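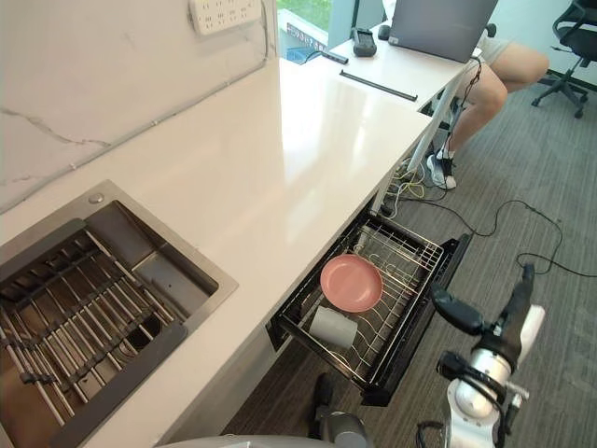 Pre-meeting check, Javville short track, February, signed V. Ngcobo. Drivers' kitchen first, as it feeds the same supply as the timing hut. The multi-outlet strip high on the splashback has its cord looping down at one end – clip it up before Friday.

- [x] Catch fence, turns 1 to 4: tight. One clamp replaced at turn 3.
- [x] Extinguishers: 6 on the infield, all in date.
- [ ] Pit wall gate: latch sticks. **Fix before hot laps.**
- [x] Fuel bay: 200 litre limit sign up.
- [ ] Restudach warning lights: turn 2 amber slow to come on – retest.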